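Tips from the Sindura after-school robot club: setting up the table

Posted 25 October 2021 by Eldana Woldemariam

I've been a helper parent with the Sindura club since June, and I keep getting the same emails from people who want to start one at their own school. Mostly they ask about code. I can't help you much with the code (the kids are way ahead of me!) but I can tell you plenty about tables, plates, clutter and tape, and that's where a lot of our evenings go anyway.

Our project this term is called Woreck. The job sounds simple: the arm has to clear a messy living room table, one item at a time, and put things where they belong. The kids build the room in the simulator first and run everything there, and then we copy the same layout on a plain folding table at the club so they can measure real objects and argue about them. So these are half computer tips and half housekeeping tips. I make no apology for that, I'm a housekeeping person.

Start with the table you really have. The first group built a lovely bare one with a single cube in the middle, and their program worked like a dream until somebody put a phone down. Now the rule is that every practice table gets a plate, a phone, something to read, and at least one lumpy thing that has no business being there. Ours is a rocky sort of sculpture, and the kids are very fond of it.
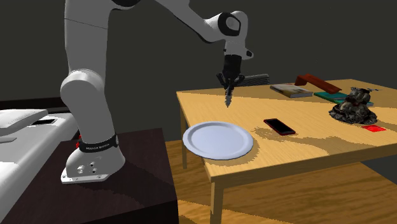
Long skinny things want to be held upright and lifted straight before you move them sideways. I teach the same thing with screws and candles at home. If the kids are practicing by hand with kitchen tongs (do this, they love it), have them pick up a big screw and carry it the length of the table without letting it tip. They find out very fast that where you grab it matters more than how hard you squeeze. Then they go back to their grip settings and change them without being told.

Keep the plate in from the edge when you copy the layout for real. On a screen an overhanging plate costs you a restart. On our folding table it cost me a plate. I buy them from the thrift store now and put a strip of rubber shelf liner underneath, the kind you cut with scissors. It also works under mixing bowls, by the way, and under a sewing machine pedal.

Tape the corners! Once you've got the layout the way you like it, run a bit of painter's tape along two sides of each object and write its name on the tape in pencil. Anybody can put the table back together after snack time. Painter's tape comes up clean if you pull it off the same evening. Leave it over a school vacation and you'll be out there with cooking oil and a rag like I was.

Save your room file before you move the furniture. I know, I know. But Mokgethi (that's the other team, they named themselves) shifted a chair, didn't like it, and spent a whole meeting trying to get it back. They're up to version 32 now and every one of them has a name you can understand, like "chair tucked in" or "phone closer to plate." Same idea as labeling the freezer bags.

Spiky and squashy things are a project all by themselves. A kid who can plan a pickup for a book will get completely stuck on something shaped like a burr, where there's no flat side to aim for. We tried it by hand with a dryer ball, one of those with the rubber points, and the tongs kept catching on one point and spinning it. What helped was coming straight down over the middle and closing slowly.

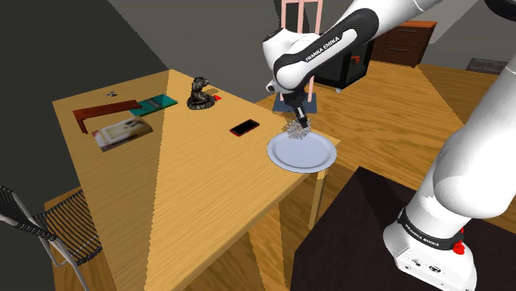
Write the goal down in one plain sentence before anybody types. "Put it on the plate" started a 7 minute debate about whether touching the rim counts. We decided all of it has to be inside the rim, and that went up on the wall in marker. If you have a competition coming, check what the judges say, as theirs may be stricter than yours.

Last few bits. A cookie sheet with a lip makes a good tray for loose parts. Old egg cartons are better than any organizer I've paid for. Put a lamp on one side of your practice table and then on the other, and let the kids see how different the same objects look with the shadows moved. And bring an extension cord, a long one, with the club's name on it, or it will go home with the chess people.

We meet in room 703, and if you're close by you're very welcome to come and watch. Bring a snack to share if you can. I've got a shopping list for the practice table that I can email you, minus the rocks.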